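Recording a Sorting Task with Two Hand-Held Grippers

Part 2 of the Treminum collection guide. Part 1 covers mounting the cameras and checking the cables.

For the organizer task you need a clear box with dividers, a few small objects, and a plain board to work on. We use white because the edges of a see-through box get lost on a busy surface.

1. Put the box near the middle of the board with the lid open and folded away from you. Shift and turn it a little between takes. If it never moves, the policy learns the spot on the table.

2. Start recording on both grippers, then hold the jaws open on either side of the box for a moment.

3. Pick up one object with either hand. Carry it over a compartment, lower it, and open the jaws. Go slower than you would with your fingers.

4. Back the gripper straight up before moving sideways. The jaws are wider than they feel and will drag the box by a divider.

5. Stop the recording with both grippers clear of the box. Takes under 7 seconds are usually rushed, and anything past 40 should be redone.

Keep the fumbled picks if you recovered and finished. Throw out takes where a cable crossed the box or you reached in with bare fingers.

Our first Brudbridge set had 420 takes, almost all with the same hand. Switch hands every few takes and save yourself the repeat.

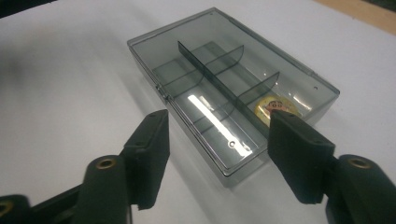
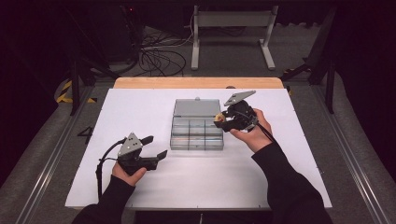
Organizer task: a gripper's own view of a badge in the box, then the wider view with both grippers at the board.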